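Session 4 handout: fingers, pads and getting a grip on household stuff
Fadon shared workshop, build-your-own gripper course
Notes revised 29 June 2019 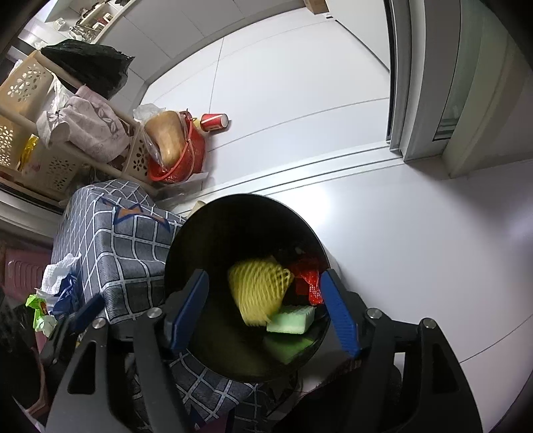 Last session we left the Branon gripper with its two arms moving and nothing useful on the ends of them. Tonight we fit the pads, set the closing distance and start picking things up. I've written these notes the way I talk, so skip the rambling if you only came for the settings.

If you missed session 3, you need a frame with both arms pinned, the linkage moving freely and the trigger spring in. Hold the thing up and let the arms fall open under their own weight. If one hangs back, fix that first (it's nearly always the pivot bolt done up too tight, mine included).

1. Why I keep going on about pads

My first gripper had bare printed fingers and I was terribly proud of it. It could pick up a tennis ball and not much else. Anything smooth slid out, anything thin twisted around, and I spent two weekends making the spring stronger when the spring was fine all along. Then I stuck on some rubber cut from an old bike tube and it was like a different tool!

So: more friction before more force. A harder squeeze bends the fingers, and once they bend, the tips splay out and you're holding the object with two little points. Soft rubber spreads the contact out. It also forgives you for coming in at a slightly wrong angle, and you will come in at a wrong angle, I still do.

2. Fitting the pads

The blue rubber ones in the course kit slide on from the tip. Do a dry run before you go anywhere near glue.

Clean the finger with alcohol and let it dry. Push the pad on until it stops. Check that the flat gripping faces look at each other when the arms are almost shut, because they rotate a bit as they close and what looks parallel when open won't be parallel at the end. If they meet at the tips first, swap in the longer spacer behind the pad. If they meet at the heel first, take the spacer out altogether.

Screws go in last. Start both of them by hand, then go a quarter turn at a time from side to side. The plastic is soft and the threads strip very easily -- I have a whole jar of stripped arms at home if anybody wants to see what too much enthusiasm looks like.

3. Setting the closing distance

The stop screw is the one on the inside of the handle. Screw it all the way out, close the gripper on a piece of cardboard, then bring the screw in until it just touches. Back it off half a turn. You want the pads to press the cardboard firmly with a little travel left in the trigger.

On the motorized version (three of the benches have it) the same job is done in software. The Cronin board counts steps from fully open, and on my unit the pads touch at 2,947. Yours will be different! Please don't copy my number into your config and then tell me the board is faulty. Run the homing routine, close slowly with the jog button, write down your own value on a bit of tape and stick it on the handle.

Leave the speed at 40 for now. It looks painfully slow and that's fine, you'll be glad of it when you close on something you misjudged.

4. Rims, walls and floppy things

People expect the hard part to be heavy objects. For a household gripper I'd say it's shape. A few notes from my own messing about at home:

Round bins and tubs. You have two choices, over the outside or across the rim. Across the rim feels secure but the curve pushes the pads apart, so come in square and go deep enough that the rim sits on the pad and clear of the tip. Lift straight up. If you tilt early, the whole thing swings.

Sponges and foam. Lovely to practice on. They squash, so the trigger travel tells you very little about how well you're holding them. Watch the object, ignore the trigger.

Wrappers and thin bags. Pinch a fold, never a flat bit. If there's no fold, nudge the thing against a wall until it makes one.

Mesh and netting. Catches on everything, screw heads included. File off any burrs around the pad screws before you try this one or you'll be picking threads out all evening.

Paper cups. Light squeeze, near the bottom where it's stiffer.

5. Bench work for tonight

Pair up, one person on the gripper and one writing. Choose four things from your bench box, at least one of them floppy. Do five tries on each with the pads off and five with the pads on, which makes 40 in all, and mark each one as held, slipped or missed. A hold means off the surface and still in the pads after 2 seconds.

When I ran this on my own kitchen floor in May I got 19 holds out of the 40, with most of them in the padded half. I'd love to see somebody beat that.

Write down how it slipped, too. "Twisted out to the left" is worth far more to you than a cross in a box. A twist usually means the pads aren't lined up, and a straight slide usually means dusty rubber. Wipe them down between objects, a damp cloth will do.

6. Before next time

We start on the wrist joint, so bring the Flelholm bearing set from your kit and a 2.5 mm hex key that hasn't been rounded off. Print the wrist plate at home if you can, flat side down, no supports. If your printer is acting up, drop me a line before the session and I'll run one off for you.

Spare pads are in the drawer under the drill press. Please put the longer spacers back in their own tub.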